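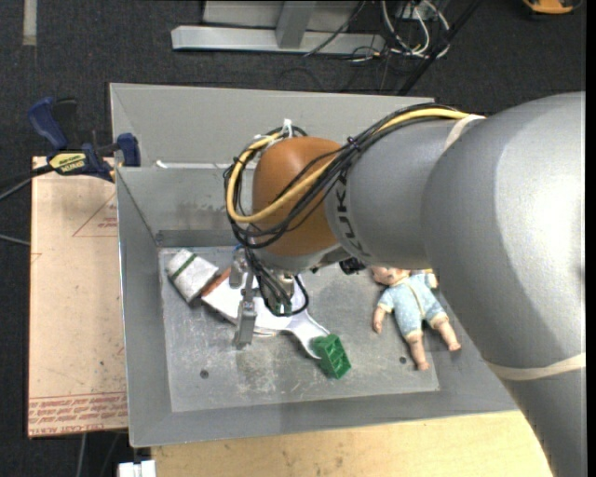

Moving 60 boxes of books into storage for the summer - plastic or cardboard?

nwasaki_n
Our lease on the Plornis Street place ends in May and the next one doesn't start until August. I have 60 boxes of books, already packed in liquor store cardboard. The unit is at Varnano Storage, ground floor, concrete, no climate control. Should I repack into plastic totes?

tubandtile
Yes. Cardboard on concrete pulls up moisture. I lost a set of encyclopedias that way in one humid summer.

Saturnino Alcaraz
I'd leave them. Totes trap whatever damp is already in the paper, and the big ones get too heavy to lift once they're full of books. Put pallets down and keep the boxes 4 inches off the wall.

tubandtile
Trapped damp is only a problem if the books are damp going in. Has the OP had them in a basement?

nwasaki_n
No, second-floor bedroom. Totes that size would run me 300 dollars, and I'd have no use for them afterward.

fahmyroad
Then spend part of that on a better unit. I paid roughly 20 percent more for an inside unit with climate control and never thought about it again. Three months isn't long, but August is the worst one where I live.

Saturnino Alcaraz
Agree with that if they have one open. Liquor boxes are strong but the tops don't close flat, so tape them properly and don't stack more than four high. Heaviest on the bottom. Spines up or flat, never spines down.

papercut_lou
Spines up is wrong. The pages pull away from the cover under their own weight. Flat, or upright the way they sit on a shelf.

Saturnino Alcaraz
Fair, flat is better. I was thinking of paperbacks.

tubandtile
Still say plastic for anything you'd be upset to lose. You could do 2 totes for those and leave the rest.

nwasaki_n
That's probably what I'll do. Called Varnano and they have one inside unit on the second floor, with an elevator. Going to look at it at 4 p.m. and will get pallets if the floor is bare concrete there too.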